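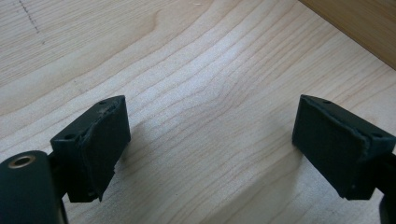
Wood grain

Wood grain is the direction, pattern and general look of the fibers in a piece of wood. I could leave it at one sentence, but I've been planing boards badly for 22 years and I have thoughts.

The word covers several things, which confused me for ages. Sometimes it means the way the fibers run along the trunk (straight, spiral, interlocked, wavy). Sometimes it means the picture you get on the face of a board, which woodworkers call figure. And sometimes people say "open grain" when they're talking about pores, as in oak or ash.

How a log is cut matters a lot. Plainsawn boards are sliced straight through the log, and they show those big arches and loops where the growth rings get shaved at a shallow angle. Quartersawn boards are cut with the rings standing close to upright, so you get tighter, straighter lines, and in oak you get the shiny ray fleck that everybody wants on a table. Quartersawn also moves less with the seasons — my kitchen shelves are plainsawn and I can tell you when it's June without a calendar.

Then there's the fancy stuff! Curly maple, also called tiger or fiddleback, has fibers that ripple, so light bounces off them in stripes. Bird's-eye has little swirling dots, and there still isn't one agreed explanation for them. My old teacher Mechthild Kälin blamed slow growth in poor light, and Ambros Imhof, who ran the Brollwood yard, blamed fungus. They argued over it every time I bought lumber.

Reading grain before you cut is mostly looking at the edge of the board. If the fibers rise toward the far end, plane in that direction and they lie down nicely. Go the other way and they lift and tear. With wavy grain there's no right direction, so I use a very sharp blade, take thin shavings and finish with a card scraper.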